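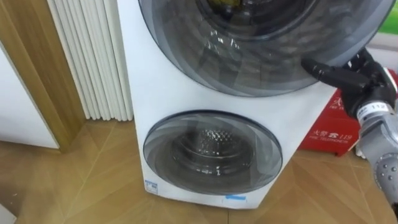 Anjani Setiawan told me I was mad to start an entry on laundry rooms without the word "lint" in the first line, so there it is, Anjani! Lint.

A laundry room (or utility room, or wash house if you're my grandmother) is the part of a home set aside for washing and drying clothes. I've been writing up household rooms for this wiki since November and this is the one I was looking forward to, because everybody has opinions about it and most of them are about where it should go.

Location

For a long time washing was done outdoors or in a separate building, so the steam and the mess stayed out of the house. When piped water came indoors the job moved into kitchens and basements. The old row houses in Tillondale, where I grew up, nearly all had theirs down a steep set of stairs, and I carried wet sheets up those stairs every Tuesday until I left home. Newer homes tend to put it near the bedrooms, or squeeze it into a hall closet with the dryer above the washer. I love the closet idea, though you do hear the spin cycle in every room!

Shared laundry rooms

Apartment buildings often have one room for everybody, with a sign-up sheet or coins or a card. The Hernance, where I rented for 11 years, had a sheet on a clipboard and a pencil on a string (the pencil was always missing). Chunhua Lu has added a note on the talk page that hers went over to cards in 2000 and people still left quarters on the lids to hold their place.

Floors and drains

Hard floors are usual, with a drain if the builder was feeling generous. Hoses do let go now and then, so an upstairs laundry is often given a shallow pan under the washer. I'd like more on this section from somebody who has plumbed one.

Related entries
Airing cupboard
Clothesline
Drying rack
Ironing board
Mudroom
Washboard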